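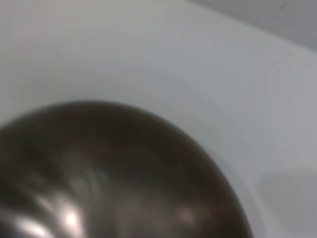 Dark and shiny, with the light catching one side.

Please stop putting my name on things

My cousin's wedding was in June and I came home from it with a slate coaster that says "Thank you for sharing our day" and has my name on it in that swirly writing that looks like a bramble. It's a nice coaster. I like my cousin very much. But I now own nine objects with my name engraved, printed, burned or stitched into them, and I would like to have a grumble about it, if you'll let me.

When did a present stop being finished until somebody had run a laser over it? I went looking for a birthday gift for my friend Hemant Kaushik last month, just a decent pen, and the first shop I tried wouldn't let me get to the basket without choosing a font. There was a box for the message, and it was compulsory. I typed a full stop in the end, and I'm fairly sure that if I'd gone through with it he would have received a pen with a full stop on it. (He'd have loved that, come to think of it. Maybe I should go back.)

I know what the argument is. Engraving shows you've gone to some trouble! And once upon a time it did. My grandfather had a cigarette case from the men he worked with at Clarnholm, and somebody had to carry that into a shop, leave it there for a fortnight and go back with the money they'd collected. The initials were a bit wonky. You could feel them with your thumb. Every one of those men had put something in the hat, and the wonky letters were the proof of it.

Typing "Best Uncle" into a box on your phone while the kettle boils is a different sort of effort. I've done it myself, more than once, so I'm not being high and mighty. You pick the thing, you pick the words from a list of suggestions, and it arrives looking exactly like the one in the photo except that the photo says "Best Grandad". Then your uncle has it for the rest of his life and can't give it away, which is the part that really bothers me.

That's my big objection, you see. A plain bowl or a plain hip flask can go on to have other lives. If I don't want it I can pass it to my neighbour, or take it to the charity shop, and somebody else gets a nice plain hip flask. Put "Happy 40th Sushil, Legend" on it and it's stuck with him. And Sushil Singhal doesn't drink! He told me that himself, showing me the flask, and he keeps paper clips in it, and has to shake them out one at a time.

Go round any second-hand market and you'll see the sad end of all this. I was at the one in Navesness and there was a whole table of tankards. Ushers, best men, a darts runner-up, somebody's retirement. Two pounds each, and the plain one at the back was 16, and the man on the stall wouldn't budge on it. I didn't even want a tankard but I stood there arguing with him because I was so pleased to have been proved right.

Now, my sister says I'm being miserable, and that the whole point is the person keeps it. She has a little tin from Nautiyal with her daughter's name and birth weight on the lid and she'd run into a burning house for it. Fair enough. I wouldn't take that tin away from her. A christening, a big anniversary, something for a person who has died, yes, write on those. Write on them properly, and pay a bit extra for someone who knows how to space letters.

But a chopping board? A doorstop? Last Christmas I was given a garlic crusher with my surname along the handle, as though there might be some confusion at home over whose garlic crusher it was. I live on my own.

And the words themselves have got so long. It used to be initials and a date. These days you get up to 90 characters and people feel they ought to use them all up, so you end up with a whole sentence about making memories wrapped round the side of a candle. You burn the candle and the memories go first.

What did I get Hemant? I got him a pen from Bikidmont, plain black, in a plain box, and I wrote him a letter to go with it. Two sides, with a story in it about the time we missed the ferry. He rang me up about the letter. He hasn't mentioned the pen, so it's possible he has already lost it, and if he has then I hope whoever's got it is enjoying it.

Posted 14 February 2021

Search this site... Go

Comments

Maureen T
I have a spoon that says Queen of Porridge. I don't eat porridge. My son thinks I do and it's gone too far to tell him now.

gadgetgav
Bit harsh. I do engraving on the side and most of my customers cry when they see it (in a good way). Totally agree about spacing though, half the stuff online is shocking.

Pilar
Bought my husband a watch with our date on the back and got the date wrong. He's worn it every day since and tells everyone. Wouldn't swap it for a plain one!

Old Tankard
Which end of the market was the plain one? Asking for myself.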